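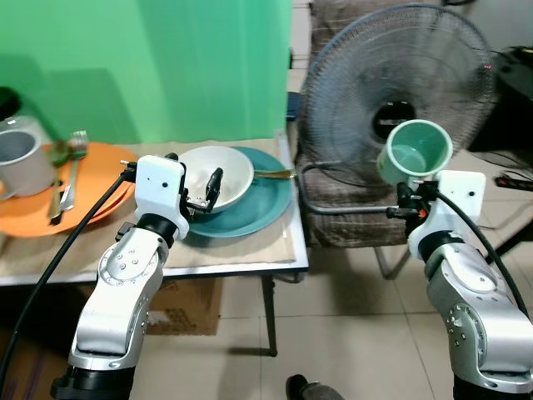
Ye-rin Bae reckons we should stop washing up after every meal and do it once at four, and she would like that written down before anyone argues. Noted. My worry is the mugs, which run out by two as it is.

November, 16.20. Crockery and tidy-up notes, carrying on from the last page.

Orange plate stays with the set. The pale green mug is fine to use, so is the metal one. The white bowl goes with them, and I'd like all of it kept on the brown sheet so we aren't putting crockery down on bare tabletop. The sheet wants changing when it gets greasy — there's a roll under the sink, cut it to 600 by 255.

Cutlery: forks and spoons together in the Trundale tray. I found five teaspoons in the drawer with the tape measures and moved them back.

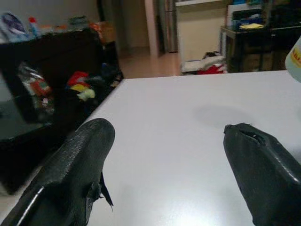
White table next. I want it clear by the end of each day, and wiped, with anything homeless put in the black bin. The bin is getting full and needs sorting properly: cloths out for the wash, packets checked and either kept or thrown. I would do it on the floor, there's room before the doorway.

Dark shelf behind the bin is the worst of it. A bag, a small bottle, boxes. Proposal is to keep the cardboard box and empty the rest into the Pulenen crates, one for food, one for everything else. Lý labels are in my desk — the big ones, the small ones peel.

Still to do: new sponges, a second drying rack, ask Ye-rin whether four o'clock includes pans.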